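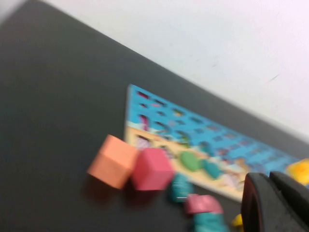
Blurred wrist views: what the Feltby group found

The manipulation group at Feltby has finished the first part of its study on wrist cameras and motion blur, and the results are useful enough to report before the full write-up is ready.

The question was a simple one. When an arm moves quickly, the camera on its wrist sends back smeared pictures. Most training pipelines throw those pictures out or give them less weight, on the theory that a policy can't learn much from them. The group wanted to know what happens if they are kept.

The test task was putting pieces into a puzzle board. The board lies on a dark tabletop with blocks and foam cubes scattered near it, and the arm has to pick up a named piece, carry it over, and set it in its place. The other objects stay on the table the whole time. Several of them are close in color to the pieces, which makes it harder for a policy to get by on color alone.

An operator recorded 289 demonstrations by teleoperation. From that one set the group trained two policies with the same network and the same number of training steps. The first, called Skeverar, uses every picture from the wrist camera, sharp or not. The second uses the same recordings with the blurred pictures filtered out by a sharpness score. The arm positions and gripper commands that went with the removed pictures were dropped as well, so the second policy saw fewer examples of fast motion.

Each policy was then run on layouts it had not seen in training. The board was turned by up to 15 degrees from its usual position, and the loose blocks were moved between runs. A run counted as a success only if the piece was fully seated and the gripper had let go.

Skeverar did better on the carry and on the first approach to the board. The filtered policy often slowed down halfway through the carry, stopped, and then started again once the picture was sharp. In several runs it stopped for good. Skeverar kept moving through the same part of the task and arrived at the board in a reasonable position more often.

On the last part of the task, there was little between them. Both policies had trouble turning a piece to match its cutout, and both sometimes pressed down on the rim of the cutout and waited there. Keeping the blurred pictures did not help with that, and the group did not expect it to. By then the arm is moving slowly and the pictures are sharp in either case.

The group also tried adding artificial blur to sharp pictures, to see if that would do the same job as the real thing. It helped the filtered policy a little with the carry but did not close the gap. One likely reason is that real blur comes with a direction and a strength that match how the arm is moving, and the artificial blur was applied at random. A version that takes its direction from the recorded joint speeds is being written now.

A few cautions. All of this was done on one table, with one board and one arm. The lighting did not change much during recording. The sharpness cutoff was picked by hand after looking at 14 recordings, and a looser cutoff might have made the filtered policy look better. The group plans to repeat the comparison with 2 other cutoffs before putting any numbers in a paper.

Members who record their own demonstrations may want to check what their tools do by default. The Bernaveck loader, used by most projects in the building, drops low-sharpness pictures unless told otherwise. The setting is in the recording section of the config file, and the old recordings do not need to be made again. The raw pictures are still stored next to the filtered ones, so turning the filter off and rebuilding the training set is enough.

The next round will use the Han gripper, which has a different finger shape and hides a different part of the view. Recording is set to begin in September. Groups with a spare puzzle board or a set of foam blocks they can lend are asked to leave them on the shelf by the lab door, labeled with the group name.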